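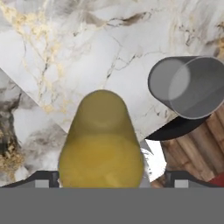 Wrist view in Fleveo, fingers either side of the yellow pear-shaped thing, grey cup on its side behind.

I've had Fleveo on the office machine since September and people keep asking me whether it's worth the money, so I'm writing it all down once and then I can just send the link. Short version: yes, if you already have an arm and you're sick of setting it up the slow way. Longer version, keep reading.

We run a small picking cell at our unit in Undville. One Escobar arm with a two-finger gripper and a camera at the wrist, and it moves odd-shaped bits from a bench into trays. Every time we change the camera mount or swap finger pads, the cell has to be set up again, and that used to mean an afternoon with the arm in slow mode and me crouching next to it with a torch. Fleveo lets you build the same cell on screen and sort most of it out there first. It cost us 850 for the year, for one seat, which made me wince a bit.

Getting going took longer than the website suggests. The installer is fine but the arm file we had was in the wrong units, so my first robot came in at the size of a block of flats (I did laugh). Support put me right within the day. After that you choose a gripper, tell it where the camera sits and start chucking objects at the worktop.

The wrist view is the bit I bought it for, and it's really good! You see the gripper base along the bottom and a dark finger coming in on each side with its little light grey pad, and you can judge at a glance whether the camera is square to the fingers. Ours wasn't. I'd copied the real mount angle into Fleveo and the pads didn't quite look right to me, and when I went and measured the bracket on the arm it was out by 4 degrees. I'd been blaming the software on that cell for months. Loosened two bolts, nudged it, done before lunch.

Looks-wise it's a mixed bag. The surfaces that come with it are busy — veined white marble, a darker marble, wooden planks — and at first I thought that was a daft choice for a workbench. I've come round to it. If your detection can cope with gold and brown veins wandering about behind a yellow object, a plain bench won't bother it much. The planks do go a bit soft and smeary though, and there's a solid black shape under that cup which I took for a shadow, then for a flat object, and I'm still not sure. Shadow settings are buried three menus down, if you go looking.

Things I don't like. Contact is fussy. Soft pads are treated as if they were hard until you change it for each finger separately, and if you forget one you get objects skating off sideways. There's no proper undo when you move the camera. And the fault messages are useless: I had error 1559 pop up for most of a Thursday, and all the manual says is "check model". Hugo Ibarra, who shares the cell with me, found the cause in the end, a duplicated joint name. He hasn't let me forget it.

I also tried Brendodau's trial for a fortnight. It's cheaper and the menus are nicer, but you can't fix a camera to the wrist without writing a script, and for us that rules it out.

Day to day I now keep a saved copy of the cell and update it whenever anything changes on the real one. New pads, new bracket, cable moved, it all goes in. A full re-setup used to take 6 hours and now it's a morning, with the arm stopped for only the last part. I'd knock a star off for the contact business and half for the manual. We've renewed for another year, and I've asked them for an undo button twice now.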